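Mar 16, 2023
Workshop book, table setting / trays and crockery

Picking up from Lindsay's page. The question she left at the bottom was whether the breakfast setting should be built from the tray outwards or from the plate outwards, and I've spent the whole morning on it and had a terrific time. Short version: tray first. Long version follows, mostly so Wondimu doesn't have to ask me again in July when we do the second lot of settings.

For anyone opening the book cold, Prado is the simple setting (a tray, a plate, a bowl) and Plornell is the full one with cup and cutlery. Today was all Prado. I love Prado. It looks like nothing on the sheet and then you put it in front of a person and they want to fiddle with it for half an hour.

Surface

The white board went down on the table before anything else. I tried the setting on the bare table first, early on, and the greens looked a bit muddy to me against the wood. On white they wake up! You can see what the tray is doing at its corners, and you can see straight away when it's sitting crooked, which on the timber I kept missing. Vanderleia reckons a grey board would be kinder on the eyes over a long day. She may be right, and I'd be happy to try one, but I want to finish the Prado notes on a single colour.

Wipe-down was a damp cloth and then a dry one. Don't use the blue scourer on the board. Chaltu has already been told by me and I have already been told by Chaltu, so we're even.

The tray

I was lukewarm on this tray when Rarora's box arrived and I've come right round on it. The pale green is softer than I expected from the catalogue, more mint than anything, and the rim is only a little raised, so it reads as a place to put things and doesn't shout about being a tray.
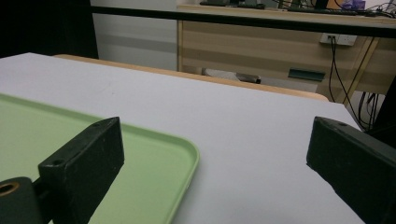 The rounded corners are my favourite part. With the old square one we were forever lining the edge up against the edge of the board and then arguing over whether it was parallel. A rounded corner lets your eye relax. It still wants to be straight, mind you, and I caught myself nudging it by a hair more times than I'd like to admit in writing, but a small error doesn't leap out from across the room any more.

One thing to watch: the flat bottom is smooth, and on a freshly wiped board it will skate. Twice I set it down, let go, brushed it with my sleeve and had to start over. I don't want to put grip dots underneath until Alcides has had a say, as he'll be the one peeling them off. A dry board fixes most of it. So the order for tomorrow's setup is wipe, dry, make a cuppa, then tray.

Plate and bowl

The plate is the cream one with the darker rim line. I put up a bit of a fight for this plate. Lindsay wanted everything in the setting to be green, and I can see the appeal, it would look like a proper set in a shop. But when the bowl sits on a green plate they melt into each other and you lose the shape of both. The cream gives the bowl something to stand on. And that brownish-grey line at the rim is lovely, it draws a neat circle for you to centre the bowl inside. I used the line all morning as my guide and hardly needed to step back and squint.

The bowl itself is light green, close enough to the tray that they look like cousins. Smooth body, pale inside. Plorkero do one with a foot ring that I'd like to get hold of for comparison, though I wouldn't swap this one out. It has a nice roundness and it sits happily on the plate.

Things I tried:

Plate on the tray, bowl on the plate. The obvious one. It works, but the stack gets busy and you can't see enough of the tray to tell if it's straight.

Bowl alone on the tray, plate to the side. Looked like somebody had been interrupted. Vanderleia liked it, for exactly that reason, and wants it kept on the list as a halfway stage. Fine by me.

Plate and bowl together at the left, tray empty in the middle. This is the winner as a starting layout. Everything has its own patch of board, the tray looks like it's waiting for something, and whoever comes to the table knows straight away what the job is. I got a real kick out of seeing it laid out this way after all the sketching.

Tray at the left, plate and bowl in the middle. Mirror of the last one, more or less, and I expected it to feel the same. It didn't! The tray is the biggest thing on the board and off to one side it makes the whole setting lean. Might suit a wider board.

Lifting the bowl

This took up the back half of the session and I could have kept going. Picking the bowl up by its rim sounds like the easiest thing in the world. Come in too steep and you tend to press the rim down and the far side wants to kick up. Come in low and the plate is in your way. The nicest approach I found was in at a slant from the side, meeting the rim gently and pausing there for a beat before committing to the lift. The pause matters more than I'd have guessed. Without it the bowl rattles on the plate and you can hear it from the kitchen.

Keep the other hand out over the far side of the board until it's wanted. I had mine hovering too close to the tray at first, and it made me rush.

Wondimu, your note said to lift the plate and bowl together as one. I gave it a go and it's better than I thought it would be, but the bowl creeps towards whichever side dips. Worth doing properly with 2 or 3 people having a turn each. Put me down for it.

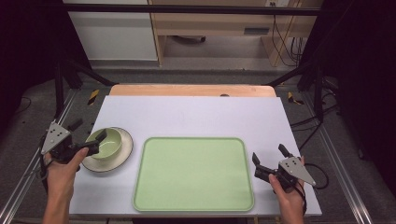 Left to do

Ask Rarora if the tray comes in the next size down. The current one takes up a good share of the board and the Plornell cutlery has to go somewhere.

Mark the plate position on the underside sheet, pencil only.

Lindsay to look over the starting layout and sign the page if she's happy. If she still wants the green plate we can lay them side by side and have it out over lunch.

Spare bowls: there are 4 on the shelf by the sink, still in their paper. Please leave the paper on until we need them.

Try the grey board with Vanderleia once the Prado pages are done. I've told her I'll keep an open mind, and I've asked Chaltu to hold me to it.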